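동아리 시뮬레이션 과제 중간 기록

2024년 9월 30일

개강하고 한 달이 지났는데 이제야 쓴다. 6월에 시작한 동아리 과제 이야기다. 학기 중에는 정리할 틈이 없을 것 같아서 생각나는 것부터 적어 둔다.

우리 동아리는 올해 실제 로봇을 만지는 조와 시뮬레이션만 하는 조로 나뉘었다. 나는 시뮬레이션 조다. 조원은 나, 아얀다, 디네시, 그리고 여름에 합류한 글로리아까지 네 명이고, 린디웨 선배가 가끔 와서 코드를 봐 준다. 과제 이름은 Kitari로 정했다. 뜻은 없고 저장소를 만들 때 디네시가 입력한 이름이 그대로 굳었다.

과제 내용은 단순하다. 가상의 나무 탁자 위에 물건을 몇 개 올려놓고, 손가락 두 개짜리 그리퍼로 지정한 물건을 집어서 옮긴다. 물건 종류와 위치는 매번 바뀐다. 학기 말에 Vanuvik이라는 교내 발표회가 있고, 거기서 다른 조들과 같은 조건으로 돌려서 성공률을 비교한다. 심사용 장면은 당일에 공개되기 때문에 특정 물건에만 맞춰 놓으면 곤란하다.

처음 두 주는 거의 환경 설정에 썼다. 동아리방 컴퓨터의 그래픽 드라이버가 오래돼서 렌더링이 되다 말다 했고, 결국 운영체제를 새로 깔았다. 이 과정에서 작년 조의 결과 폴더를 날릴 뻔했는데 아얀다가 외장 디스크에 복사해 둔 것이 있었다. 그 뒤로는 매주 백업을 한다.

물건 모델은 공개된 것을 모아서 썼다. 크기가 제각각이라 전부 다시 맞춰야 했다. 단위가 밀리미터인 파일과 미터인 파일이 섞여 있어서 처음 불러왔을 때는 화면에 아무것도 안 보이는 물건도 있었다. 글로리아가 변환 스크립트를 짜서 해결했다. 질량과 마찰 계수는 파일에 없는 경우가 많아 우리가 정했는데, 이게 나중에 계속 발목을 잡았다.

제일 오래 붙잡고 있던 것은 호박이다.

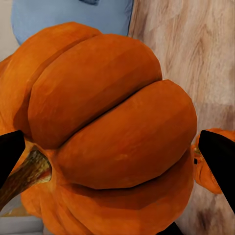
충돌 모델을 볼록 껍질로 단순화해 두었더니 골이 전부 메워진 모양으로 계산이 됐다. 화면에서는 손가락이 표면에 닿지 않았는데 물리 엔진은 닿았다고 판단하고, 그 상태로 힘을 주니까 물건이 옆으로 돌아갔다. 처음에는 제어 쪽 문제인 줄 알고 디네시가 이득 값을 사흘 동안 바꿔 봤다. 소용이 없었다. 린디웨 선배가 충돌 형상을 화면에 겹쳐서 그려 보라고 해서 그렇게 했더니 원인이 바로 보였다. 진작 했어야 하는 일이었다.

그래서 볼록 조각 여러 개로 나누는 방식으로 바꿨다. 조각이 많을수록 모양은 잘 맞는데 느려진다. 호박은 31조각으로 정했다. 더 늘려도 결과에 차이가 없었다. 이 설정으로 바꾼 다음부터 한 장면 도는 시간이 조금 길어졌지만 밤에 걸어 놓고 가면 되니까 큰 문제는 아니다.

꼭지도 따로 처리했다. 원래 모델에서는 꼭지가 몸통과 한 덩어리인데, 파지점 후보를 뽑는 코드가 자꾸 꼭지를 골랐다. 폭이 좁아서 점수가 높게 나오는 것이다. 꼭지를 잡아도 들리기는 하는데 무게중심에서 멀어서 이동 중에 많이 흔들린다. 지금은 무게중심에서 먼 후보에 감점을 준다. 감점 비율은 감으로 정한 값이라 발표회 전에 다시 봐야 한다.

여름방학 동안 돌린 시험은 모두 525회다. 기록은 다 남아 있는데 앞쪽 것은 충돌 형상을 고치기 전이라 비교에 쓸 수 없다. 버리기 아까워서 폴더 이름만 바꿔 두었다. 실패 유형을 나누는 작업은 아얀다와 내가 번갈아 했다. 영상을 하나씩 보고 미끄러짐, 충돌, 빈손, 기타로 적는다. 기타가 너무 많아서 중간에 기준을 한 번 바꿨고, 그래서 앞부분을 다시 봤다. 이 일은 재미가 없다.

9월 들어서는 납작한 물건으로 넘어갔다. 책, 접시, 휴대용 게임기 같은 것들이다. 호박은 크고 둥글어서 어려웠고, 이쪽은 바닥에 붙어 있어서 어렵다. 손가락이 탁자에 닿기 직전까지 내려가야 하는데 여유를 얼마나 둘지가 문제다. 여유가 크면 위쪽만 스치고, 작으면 탁자와 충돌해서 시뮬레이션이 튄다.

게임기는 폭도 문제였다. 긴 방향으로는 그리퍼가 벌어지는 한계를 넘어서 짧은 방향으로만 잡을 수 있다. 그런데 튀어나온 부분이 여러 군데라 접촉면이 고르지 않다. 디네시는 아날로그 스틱을 기둥처럼 잡으면 어떠냐고 했다. 한번 해 봤는데 들어 올리자마자 기울어서 놓쳤다.

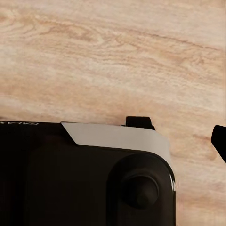
탁자 위의 게임기와 오른쪽의 그리퍼 손가락

결국 물건마다 접근 높이를 따로 계산하도록 바꿨다. 물건의 가장 높은 점과 가장 낮은 점을 보고, 얇으면 속도를 낮춰서 내려간다. 코드는 열다섯 줄 정도 늘었다. 성공률은 올랐는데 아직 숫자를 적을 만큼 많이 돌리지 않았다. 다음 글에 표로 올리겠다.

린디웨 선배가 지적한 것이 하나 더 있다. 우리 장면은 탁자 재질과 조명이 늘 비슷하다는 점이다. 당일 장면이 어둡거나 탁자 색이 다르면 물체 검출부터 틀릴 수 있다. 맞는 말이라 글로리아가 배경과 조명을 무작위로 바꾸는 기능을 만들고 있다. 탁자 나뭇결의 무늬를 물건의 경계로 잘못 잡는 경우도 몇 번 있어서 그것도 같이 보기로 했다.

남은 일정은 이렇다. 이번 주에 조명 무작위화를 합치고, 다음 주부터 새 장면 700개를 만들어서 전체 시험을 한다. 그 결과를 보고 Vanuvik에 제출할 버전을 정한다. 발표 자료는 내가 맡았는데 아직 시작하지 않았다. 실제 로봇 조에서 우리 파지점 코드를 가져다 써 보고 싶다고 해서 설명 문서도 써야 한다. 주석이 영어와 한국어로 섞여 있어서 그것부터 정리할 생각이다.

동아리방 에어컨은 아직 고장이다. 컴퓨터를 밤새 돌리는 사람은 나갈 때 창문을 조금 열어 두기로 했다.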